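工单 1626：店铺库存同步后部分商品显示"已售罄"，仓库实际有货

状态：已解决，留一项待办
产品：Tuketti 店铺后台，库存同步模块
提交人：Mimoza Georgiou（Hirdale 礼品店）
处理人：Yevhen Derkach
优先级：普通，后改为高

问题描述

我们店用的是 Tuketti 后台，库存数据从 Kennedy 仓库的系统里拉，每小时同步一次。十月份后台升级以后，陆续有商品在前台变成"已售罄"，按钮是灰的，顾客加不了购物车。到仓库系统里查，这些商品都有库存，没有冻结，也没有待处理的出库单。

手动把库存改回来可以恢复，过几个小时又变成售罄。不是所有商品都这样。卖得好的那些（蜡烛、贺卡、包装纸）从来没出过问题，出问题的多半是平时走得慢的：首饰盒、相框、音乐盒、几款桌布。有的商品前一天售罄，第二天自己又好了，我们什么都没动。

同步日志每次都写"完成，无错误"。

已经试过的：
退出重新登录后台，没有变化。
换浏览器，没有变化。
清前台缓存，没有变化。
在同步设置里点"立即同步"，有时候能让一两个商品恢复，同时另外几个又没了。
断开仓库连接再重新授权，没有变化。

请尽快看一下，快到年底了，顾客已经在问为什么什么都没货。

Yevhen Derkach，上午 9:40
收到。请补充以下信息：
一、出问题的商品里挑两三个，把商品编码发过来，最好是现在正显示售罄的。
二、同步设置页里"缺失商品处理"这一项选的是什么。
三、最近有没有改过商品编码，或者从表格里批量导入过商品。
四、店里有没有装别的会改库存的插件。

在查清之前，手动改库存时请在备注里写上"人工"，这样我在操作记录里能把人工改动和同步改动分开。

Mimoza Georgiou，上午 10:25
编码：JB-PINK（首饰盒，粉色），FR-OAK（相框，橡木色），MB-SWAN（音乐盒）。三个现在都是售罄。
"缺失商品处理"选的是"连续三次未出现则置零"。这个是升级之前就有的，我们没有动过。
编码没改过。批量导入有，十月初导入了一批圣诞商品，用的是你们的模板。
插件只有一个做礼品卡的，跟库存没关系，不过我不能百分之百确定。

Yevhen Derkach，上午 11:10
查了 JB-PINK 的操作记录。库存被改成零的操作来源是"同步/缺失处理"，不是"同步/数量更新"。两者的区别：数量更新是仓库系统告诉我们这个商品的数量是多少，我们照写；缺失处理是仓库返回的清单里没有这个商品，连续三次没有，我们就当它下架了，把数量写成零。

所以仓库系统没有把零这个数字传给我们，是我们这边连续三次没看到这个商品。FR-OAK 和 MB-SWAN 的记录一样。

临时办法：请把"缺失商品处理"改成"忽略"，保存，然后点一次"立即同步"。改完以后真正下架的商品不会自动归零，需要你们自己留意，但至少有货的不会再被写成零。已经被写成零的，要等它下一次在清单里出现才会恢复，等不及的请手动改。

礼品卡插件可以先排除，它的权限里没有库存写入。

Mimoza Georgiou，上午 11:35
已经改成"忽略"。手动恢复了首饰盒和音乐盒，相框先不动，放着给你们看它自己会不会好。

顺便问一句，是不是仓库那边把商品标成了停用？我记得以前有过一次，仓库盘点的时候把一个货架上的东西都标了停用，忘了改回来。

Yevhen Derkach，下午 1:15
有可能，需要仓库方面确认。我已经把 Kennedy 仓库的联系人加进这个工单。

请仓库方面核对：上述三个编码在系统里的状态是不是"启用"，有没有勾选"对外可见"，归属的客户账号是不是 Hirdale。三项里有任何一项不对，接口返回的清单里都不会有这个商品。

另外请核对接口密钥的权限范围。升级的时候有些老密钥被自动迁移，迁移后的范围有可能变窄，比如只能读某几个库区。如果慢销品恰好都放在同一个库区，表现就会和现在很像。

Mimoza Georgiou，下午 1:50
库区这个说法我觉得有道理。首饰盒和音乐盒以前是放在一起的，相框不清楚。

商品资料我又对了一遍，粉色首饰盒在后台是单独一个商品，没有和其他颜色合并成多规格，所以应该不是规格的问题。编码、条码、重量都填了，状态是"上架"。

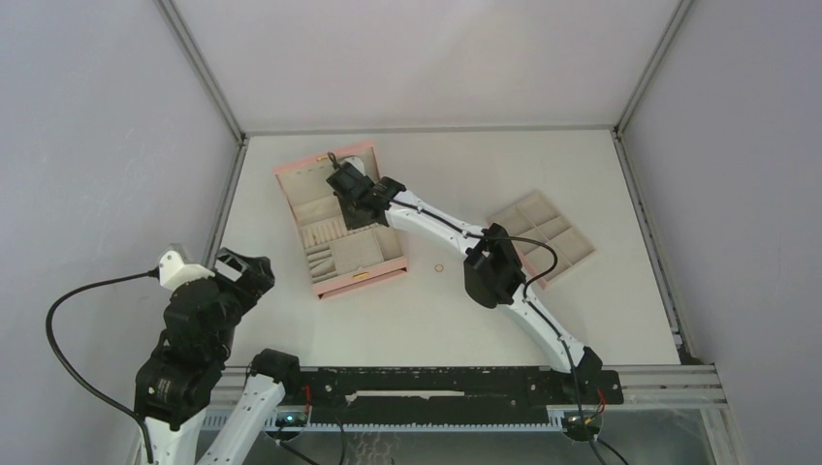

Marlene Ehlers：三个编码我都查了，状态启用，对外可见，归属账号正确，最近也没有盘点。库区不一样，首饰盒和音乐盒在二层，相框在一层，所以不会是库区权限的问题。密钥的权限是全仓只读，升级前后没有变化。我在仓库系统自己的界面里按客户导出清单，三个商品都在里面。导出文件一共 2059 行，不含表头。如果你们那边拿到的比这个少，差别就在传输这一段。

Yevhen Derkach，下午 2:30
谢谢，行数很有用。我们这边的同步日志默认不记录收到多少条，只记录开始、结束和错误。我在这个店铺上打开了详细日志，等下一个整点的同步跑完再看。

请两边在三点之前都不要手动触发同步，让它自己跑，这样记录干净一些。

Yevhen Derkach，下午 3:20
三点的同步跑完了，详细日志显示我们收到的商品数大约是仓库清单的一半。

也就是说每次同步都有将近一半的商品没有拿到。之前看不出来，有两个原因。第一，没拿到的商品保留上一次的数量，只要不连续三次缺失就不会归零。第二，日志里没有数量，只要请求没有报错就写"完成"。

现在的疑问是缺的为什么不固定。如果每次缺的都是同一半，那应该有一半商品全部售罄，店里早就发现了。我把这部分转给开发看。

优先级改为高。

内部备注（转开发时附上，客户可见）

现象：分页拉取商品清单，收到的条数约为应有的一半，无错误。
范围：目前确认一个店铺。其他连接 Kennedy 仓库的店铺待查。
排除：商品状态、归属账号、库区权限、插件、人工改动。
未排除：分页参数、排序、超时截断、编码匹配失败。

Kasun Biswas，下午 4:05
看了详细日志里的请求部分，问题在分页。

我们拉清单时一页一页地请求，每次告诉对方"从第几条开始，要多少条"。升级前每页要 50 条，升级后改成了 100 条，目的是减少请求次数。这个改动对其他仓库系统没有问题，但 Kennedy 仓库的接口每页最多只给 50 条，多要的部分直接忽略，不报错，返回的状态也是正常的。

我们的程序发完一页以后，下一页的起点按"要了多少"来推进，没有按"收到多少"来推进。于是第一次拿到清单开头那一段，然后跳过同样长的一段，再拿一段，再跳一段，一直到末尾。拿一半，漏一半，和日志对得上。

为什么程序没有在第一页之后就停下来：升级前的逻辑是"收到的条数少于要的条数，就认为是最后一页"。升级后改成了"收到空页才停"，所以它一直跑到了清单末尾。如果还是旧逻辑，第一页之后就会停，大部分商品都会缺失，当天就会有人报上来。

Yevhen Derkach，下午 4:20
那缺失的商品为什么会变？店里反映有的第二天自己好了，还有卖得快的从来不出问题。

Kasun Biswas，下午 4:50
和排序有关。请求里没有指定排序方式，对方默认按"最近变动时间"从新到旧排。

卖得快的商品随时有变动，一变动就跳到最前面，然后慢慢被别的商品往后推，位置一直在换。它可能这一次落在被跳过的段里，下一次就不在了，要连续三次都被跳过不太容易，所以很少归零。

走得慢的商品在清单后半部分。前面的商品怎么换位置，只要换位置的都排在它前面，它自己的序号就不变。它如果落在被跳过的段里，会一直落在里面，三次同步之后归零。

什么时候会变：有新商品加进来，后面所有商品的序号都往后移。或者某个排在它后面的慢销品卖出去一件，跳到前面，它也往后移一位。移着移着，段边上的商品就从"跳过"挪到了"拿到"，同时另一头有商品从"拿到"挪到"跳过"。这就是工单开头说的，一两个恢复了，另外几个又没了。

店里十月初导入的那批圣诞商品如果也建到了仓库系统里，那一次会整体移动一大截，请店里回忆一下那天是不是有一批商品同时变动。

Mimoza Georgiou，下午 5:10
对，圣诞商品建好的第二天桌布全没了，我们还以为是导入的时候把桌布覆盖了，专门把桌布删掉重建了两款。原来没有关系。

删掉重建的那两款，以前的评价还能找回来吗？

Yevhen Derkach，下午 5:25
可以找回。删除的商品在回收区保留，评价跟着原来的商品走。请不要再删新建的那两款，我把旧商品恢复出来以后把评价移过去，再把旧的归档。需要你确认两款桌布的新旧编码对应关系，另开一个工单就行，标题写"桌布评价迁移"，我接。

Kasun Biswas，下午 5:30
修改方案：
一、下一页的起点改为按实际收到的条数推进。
二、请求里明确指定按商品编码排序。按变动时间排序时，同步过程中如果有商品变动，清单会在翻页途中移位，即使分页正确也可能漏掉或者重复一两条。按编码排序没有这个问题，只有新建和删除时会移位。
三、对 Kennedy 仓库的连接，每页条数改回 50。第一条改好以后这一条不是必须的，但没有理由要了又拿不到。
四、日志里默认写入收到的条数。接口如果提供总数，两者对比，不一致时本次同步不执行缺失处理，并在后台给店铺显示提示。

第三条是配置，现在就可以改，不用等发版。改完后漏取的问题应该马上消失。第一、二、四条随下一个补丁发。

Yevhen Derkach，下午 5:40
第三条配置已经在 Hirdale 店铺上生效。请等六点的同步。

Mimoza Georgiou，下午 6:15
六点的跑完了。相框有货了，我没有动它。音乐盒和首饰盒的数量也从我手填的变成了仓库的数字。

前台还有几个显示售罄，后台数量已经不是零了，刷新也没用。

Yevhen Derkach，下午 6:30
前台的商品列表页有缓存，单独的商品页没有。请点进其中一个商品，看商品页里按钮是不是可点的。如果商品页正常，列表页在缓存过期后会自己更新，也可以在"外观"里的"缓存"下点"清除列表缓存"。

之前你清过前台缓存，清的应该是页面资源缓存，和列表缓存是分开的两个按钮。

Mimoza Georgiou，下午 6:40
商品页正常。清了列表缓存以后列表也正常了，只剩下两个相框还是售罄，后台里也是零：FR-WHITE 和 FR-BLACK。

Marlene Ehlers，下午 6:55
这两个在仓库系统里都有库存，导出清单里也有。

Yevhen Derkach，次日上午 9:15
查了六点之后每一次同步的详细日志。现在收到的条数和仓库给的行数一致，2059，没有漏。FR-WHITE 和 FR-BLACK 也在收到的数据里，但是匹配结果是"未找到对应商品"。所以这两个是另外一个问题。

把编码逐个字符比对，发现店铺后台里的这两个编码末尾各有一个全角空格，仓库系统里没有。界面上看不出来，复制出来粘到文本编辑器里，光标会多走一格。

后台保存商品时会自动去掉编码首尾的半角空格，不会去掉全角空格。这两个商品是从表格导入的，空格应该是表格里带进来的。

处理：在后台打开这两个商品，把编码全部删掉，重新手打一遍，保存，再同步。不要复制粘贴。

Mimoza Georgiou，次日上午 9:45
重新打过了，同步之后两个都有数量了。

那它们以前是怎么有库存的？这两个相框卖了有一年了，升级之前一直正常。

Kasun Biswas，次日上午 10:30
升级前的匹配规则是先按编码，编码对不上再按条码。升级后改成只按编码，除非在设置里打开"允许条码匹配"。这两个商品的条码是对的，所以以前一直靠条码匹配，没有人发现编码多了空格。

升级说明里提到过这个改动，写在"其他调整"那一段，说明得不够清楚，我请文档那边改一下。

Kamrul Biswas，次日上午 11:20
我也碰到同样的情况，店铺接的也是 Kennedy 仓库，症状是慢销品售罄。我们把缺失处理关了以后前台不再归零，就以为好了。看到这个工单才想到，漏取其实还在，只是不写零而已，数量可能是旧的。请问我们需要单独提交工单，还是你们统一改？我们每页条数的设置在界面上找不到。

Yevhen Derkach，次日上午 11:40
不需要单独提交。每页条数不在店铺界面里，由我们这边按仓库统一设置。所有连接 Kennedy 仓库的店铺今天中午之前会全部改完，改完以后后台会有一条通知。

你说得对，只把缺失处理改成"忽略"并没有解决漏取，被跳过的商品数量会停在最后一次拿到的数字上。如果这期间仓库里卖完了，前台还会显示有货，有超卖的可能。请在收到通知以后手动同步一次，再看一下最近的订单里有没有超出库存的。

Mimoza Georgiou，次日下午 1:05
我们也查了订单，有一单超卖，是一款桌布，顾客同意换颜色，已经处理了。

另外问一下，缺失处理现在可以改回来了吗？我们不想自己盯着哪些下架了。

Yevhen Derkach，次日下午 1:20
建议等补丁发布以后再改。现在分页是对的，但排序还是按变动时间，翻页途中如果正好有商品变动，还是可能偶尔漏一条。漏一次不会归零，连续三次漏同一条的可能性很小，但没有必要在年底冒这个险。补丁发布以后我在这里回复。

Yevhen Derkach，补丁发布后
补丁已发布，包含 Kasun 列出的第一、二、四条。Hirdale 店铺的同步日志里现在能看到收到的条数和仓库给出的总数，路径是"库存"，"同步"，"历史记录"，点开任意一次。两个数字不一致时，这一行会标黄，并且不执行缺失处理。

"缺失商品处理"可以改回"连续三次未出现则置零"。

详细日志已关闭。

Mimoza Georgiou
已改回。跑了两天，没有再出现误报售罄。桌布的评价也收到了，谢谢。

解决方法汇总（供检索）

症状：店铺前台部分商品显示售罄，仓库系统中有库存。同步日志无错误。慢销品居多，受影响的商品会变化。
原因一：每页请求条数超过仓库接口的上限，接口静默截断，程序按请求条数推进，造成漏取。漏取的商品连续三次缺失后被置零。
处理一：每页条数改为接口上限以内；补丁后按实际收到的条数推进，并按商品编码排序。
原因二：店铺后台的商品编码末尾有全角空格，升级后不再自动按条码匹配，因此匹配不到。
处理二：手动重新输入编码，或在同步设置中打开"允许条码匹配"。打开之前请确认条码没有重复，多个商品共用一个条码时，数量会写到最先建立的那一个上。
列表页仍显示售罄而商品页正常时：清除列表缓存。

自查步骤

在同步历史记录里打开最近一次，看收到的条数和仓库总数是否一致。不一致，提交工单，附上这次同步的开始时间。
一致的话，在同一页搜索出问题的商品编码。搜得到但标着"未找到对应商品"，检查编码里的空格、全角字符，以及数字零和字母 O 是否混用。
搜不到，请仓库方面确认商品是否启用、是否对外可见、归属账号是否正确。
操作记录里库存改动的来源是"同步/数量更新"，说明零是仓库给的，请先联系仓库。

待办

导入模板在保存编码时去掉首尾全角空格。已登记，排在 Ridimdale 版本，负责人 Kasun Biswas。在此之前，从表格导入的店铺请在导入前用替换功能把编码一列里的全角空格清掉。

相关工单：桌布评价迁移（已关闭）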